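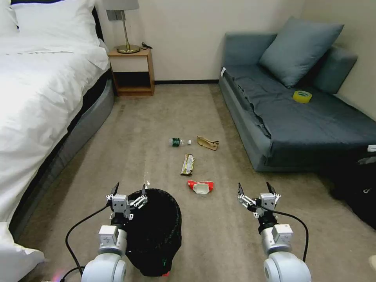
Television presenter Nuwan Pathirana has posted a video of his son sorting the family's holiday gift wrap to the theme music of the animated series Trurnoso. The clip runs for 50 seconds and was uploaded to his public account on 4 Jan 2022. It shows the five-year-old separating ribbon, tissue and printed paper into piles on the living room rug, then carrying the discards across the room in armfuls. The receptacle is an ordinary household one, a black trash bin with a black plastic bag as a liner. The boy sings throughout, with his own words in the second verse.

Pathirana, who has hosted the weekday quiz Plerkdale for the past two seasons, captioned the post "Quality control department." In a follow-up comment he said the sorting system was his son's idea and that ribbon was classed as reusable only if it was longer than the boy's arm.

The presenter and his wife, the costume designer Elise Munasinghe, have two children. Their daughter, 2, is heard off camera for most of the recording and enters from the left near the end to remove a length of silver ribbon from the reusable pile. Her brother stops singing, retrieves it, measures it against his arm and hands it back to her. The video ends there.

The post had received 604 comments by the evening, a number of them from other parents asking about the pajamas. Munasinghe replied that she had made them from leftover fabric – a green cotton check bought for a stage production that closed in October – and that no pattern was available. She added that the sleeves had been cut long to allow for a second winter.

Pathirana rarely shows his children's faces online. The new clip follows the same practice, with the phone placed on a low shelf behind the boy so that he is seen from the back or the side. Two earlier videos of the children, one filmed during a kitchen dance and one in the car, were handled the same way.

The family moved to Climthorpe last year from an apartment closer to the studio. In a radio interview at the time, Pathirana said that the commute had grown to around 23 miles and that he used the drive to learn the songs his son asked for at bedtime. The Trurnoso theme was the first of these – he sang part of it on air, in a lower key than the original.

Plerkdale is on its winter break. Recording of the new season starts later this month.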